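Proltby Estate

Proltby Estate is a social housing development on the eastern edge of the town of Nidard. It consists of four long slab blocks and a group of row houses, arranged around a central open space known as the Green. The estate was designed by the architect Lefteris Kourkoulas and built in stages over nine years. It has 800 homes, most of them two-bedroom apartments, and is best known for the dispute over its partial demolition and the street plan that replaced its two northern blocks.

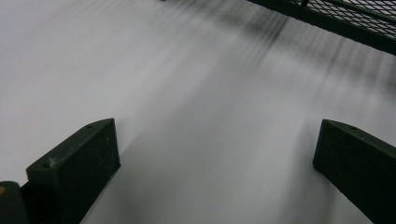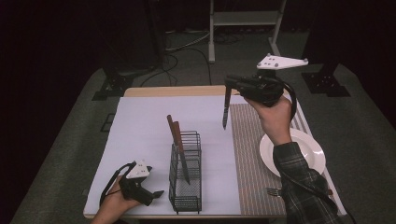 Who designed the plan for rebuilding the northern part of Proltby Estate?
The plan was drawn up by Inna Savchuk, an architect and town planner from Nidard. Her office prepared the street layout and the building code, while the individual houses were designed by several smaller firms.

Site and layout

The estate stands on former orchard land between the railroad and the Lovier road. Kourkoulas placed the blocks parallel to one another and raised them on columns, leaving the ground level open. Cars were kept to a service road along the outer edge, and people were meant to reach their front doors by way of covered walks and outside galleries. The row houses, on the south side, have small walled yards and were the first part to be finished.

The original drawings included a market hall, a library branch and a clinic. Only the clinic was built. The market hall site was used for parking until the rebuilding.

Construction

The blocks were put together from large concrete panels cast at a yard in Lovier and brought in by rail. The main contractor was Spanos, a regional firm that had worked mostly on warehouses and bridges. The panels were joined with a sealant that hardened faster than expected, and leaks at the joints were recorded in the first two winters. Repairs were made from the inside, block by block, and were never fully successful on the north-facing walls.

Decline

Vacancy rose after the rail workshops in Nidard closed. The open ground level was hard to light and to look after, and the town fenced off large parts of it. Elevators in the two northern blocks were often out of service. At the lowest point, 62 apartments in Block 4 stood empty, and the upper galleries of that block were closed.

The historian Fergus Menzies has argued that the design received too much of the blame. In his account of the estate he points to cuts in the repair budget and to the missing market hall, which left residents without a shop within easy walking distance. Other writers have given more weight to the layout, in particular the lack of ordinary streets and the long distances between front doors and the nearest bus stop.

Demolition dispute

The town first proposed clearing the whole estate. Tenants in the row houses and the southern blocks objected, and a residents' association led by Zlata Vasylenko put forward a different scheme, under which only Blocks 3 and 4 would come down. A preservation group asked for all four blocks to be listed as landmarks. The request was turned down, but the hearings delayed the work and gave the association time to have its scheme costed.

The council adopted the association's proposal with some changes. Demolition of Block 4 began in February and was carried out by machine, floor by floor, because of the nearby railroad. Block 3 followed after its last tenants had moved.

Rebuilding

Savchuk's plan divides the cleared land into small blocks with through streets connecting the Green to the Lovier road. Buildings are limited to four stories and must have a street entrance for every six homes or fewer. Shops are allowed on corner lots. A square was laid out on the old market hall site, with a covered arcade on its north side.

Tenants from the demolished blocks were given first choice of the new rental homes.

Remaining blocks

Blocks 1 and 2 are still occupied. Their ground levels have been enclosed to make workshops, storage rooms and a laundry, following a design by Uliana Moroz. The galleries were given new railings, and the panel joints on the outer walls were covered with insulation and render. The row houses are largely unchanged, apart from their windows.

See also

Nidard rail workshops
Lovier road
Panel construction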